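Report of the November visit to the Giltberg catering and stores training centre
Prepared for the members of the Jelley Hospitality Group learning panel by Florence Beaudoin

## Purpose of the visit

The learning panel agreed in the summer to look at how other employers prepare new staff for work in storerooms, drinks counters and small kitchens. Giltberg was suggested by Moataz Ait Ali, who had attended a short course at the centre before joining our Ristić site. An invitation to the autumn open day followed, and four members of the panel attended: Moataz Ait Ali, Hajar Sqalli, Remzi Uysal and the writer.

We were received at 9.30 by the head of training, Forough Mohammadi, and remained until shortly after 3 p.m. The programme consisted of a welcome talk, a walk through the teaching rooms, lunch in the trainees' canteen and an afternoon session on the handling of canned and bottled goods. Visitors were free to move between rooms during the second half of the morning.

## The centre

Giltberg occupies two floors of a former printing works near the canal. The ground floor holds the receiving bay, a dry store, a cold store and the training kitchen. The upper floor is given over to classrooms, a mock counter and a long workroom in which trainees practise sorting and shelf work. There is a goods lift, although trainees are taught to use the stairs for anything that can be carried safely in one hand.

The intake this season stands at 36 trainees. They are divided into small groups, each of which spends three weeks in the stores before moving to the kitchen. Mrs Mohammadi explained that this order had been reversed two years ago. Under the previous arrangement trainees came to the stores last and tended to regard the work as an afterthought. The panel noted that our own induction still follows the older pattern.

## Receiving bay and dry store

The morning delivery had been held back so that visitors could watch it being checked in. Two trainees worked from a paper delivery note and one from the screen, and the results were compared before anything was moved. A difference of one case of tinned tomatoes was found and entered on a discrepancy sheet, which the driver signed. The whole procedure took longer than it would at Jelley, but it was carried out without prompting from the instructor.

In the dry store every shelf carries a printed label giving the item, the pack size and the reorder level. Heavy goods are kept between knee and chest height. Mr Uysal asked how often the labels are revised and was told that a full review takes place each term, with 78 product lines in the present list. Shelving is supplied by Hunix under a maintenance agreement, and damaged uprights are tagged and emptied on the day they are reported.

Ms Sqalli drew attention to the lighting at the far end of the store, where the smaller labels were hard to read. Mrs Mohammadi accepted the point and said that new fittings had been requested.

## Training kitchen and lunch

The kitchen was in full use at the time of our visit and we observed from the passage. Lunch was a lentil soup, a choice of two hot dishes and a plum tart, all prepared by the trainees and served at the mock counter upstairs. The soup was excellent. The queue moved slowly, chiefly on account of the single till, and several visitors took their seats only as the afternoon session was being announced.

Conversation with the trainees at table was encouraged. Those we spoke to were clear about what they had learned and equally clear about what they disliked, the early start being mentioned more than once.

## Afternoon session: canned and bottled drinks

The final session was the one of most direct interest to the panel, as breakages and dented stock have been a recurring cost at Ristić. It began with a short talk on inspection. Trainees are taught to look first at the seams and the lid, then at the body, and to set aside any can with a sharp crease, a swollen end or a raised tab. A shallow dent in the body is not in itself a reason for rejection, but the can is moved to the front of the shelf for early use.

The talk then turned to loose cans, meaning those that have left their tray or wrapping.
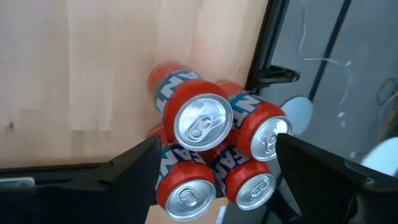

Loose stock, in the instructor's view, is where most small losses begin. A can placed on its side will roll if the surface is not level, and trainees are told to stand cans upright before leaving a worktop for any reason. Where cans must be laid down for a short time, they are to be kept close together and well away from the edge. The same rule applies to small glass bottles, with the addition of a cloth or mat beneath them.

Questions were taken at the end. Mr Ait Ali asked whether different drinks were ever stored in the same tray. The practice at Giltberg is to allow it only in the counter fridge, where stock is turned over daily, and never in the main store. Mr Uysal asked about returns to suppliers, and it was agreed that Mrs Mohammadi would send us a copy of the form used by the centre.

## Matters for the panel

The following points are put forward for discussion at the next meeting:

- whether new staff at Jelley should begin their induction in the stores
- the introduction of a signed discrepancy sheet at the receiving door
- a written rule on loose cans and bottles, to be tried first at Ristić
- a return invitation to Giltberg, preferably in the spring term

The cost of the visit was limited to rail fares, which have been claimed in the usual way. Handouts from the afternoon session are held by Ms Sqalli and may be borrowed on request. The panel's thanks have been conveyed in writing to Mrs Mohammadi and her colleagues.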